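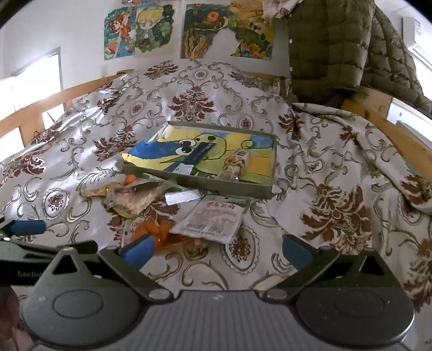
Snack lid on the spare bed, halfway through sorting

Sorting the snack stash: lid, box or drawer?
Forum: Kitchen and Household > Storage

nadiia_boiko
Jan 10, 2026
We keep all our small snacks and sachets in one cupboard and it has got out of hand. I tipped the lot out on the spare bed and started again with a shallow box lid, the one with the painting in it. The idea is that whatever is in the lid gets eaten first and the rest goes back in the cupboard. Does anyone do it this way, or is a proper drawer divider worth paying for? I was looking at the Plolier one but it only comes in a pack of 2 and I need one.

kbetancur
We had the Plolier dividers. They're fine but too tall for anything flat. Packets slide down and you forget them. A lid is better for flat things.

Wakmont_Rd
Disagree with the lid. Anything that shallow gets knocked and you're picking packets up off the floor. Use a shoebox with the sides left on and stand everything upright like files. You can read the tops and nothing gets buried.

nadiia_boiko
Standing them up works for the long narrow ones. The crinkly bags just slump. I tried it in May with a shoebox and by the end of the week it was a heap again. 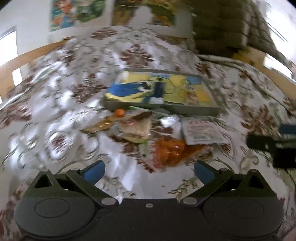
The other thing is that I want to see it all at once. If I have to flick through, I won't bother, and then I buy the same thing twice. With the lid I can carry it to the table, people take what they want, and it goes back on the shelf.

hau_sam
Same here, we use a tray. One rule: if it doesn't fit, it doesn't get bought until something goes. Clear bags with no label get a bit of masking tape with the date on. I've thrown away too many bags of something beige.

Wakmont_Rd
Tape I agree with. I still think you'll be back here in a month asking about shoeboxes.

kbetancur
Depends how many people are in the house. Two adults, a lid is plenty. With kids you want something with a top that shuts.

KM_Pavliuk
Is the painting stuck down? If it's loose paper I'd take it out or cover it with something wipeable. One leaky sachet and it's ruined.

nadiia_boiko
No, it's loose, and one edge lifts up over the rim. I hadn't thought about leaks. I've got some clear shelf liner left over so I'll cut a piece to go on top.

KM_Pavliuk
Liner is good. Cut it slightly small or it will curl at the corners.

hau_sam
Also do the sorting on a table next time. Crumbs in a bedspread are a pain, and that one looks too nice for it.

nadiia_boiko
The table was covered in the rest of the cupboard. The bedspread goes in the wash tomorrow anyway. I'll try the lid with the liner until the end of the month and post how it went.

Wakmont_Rd
Fair enough. Keep a shoebox handy.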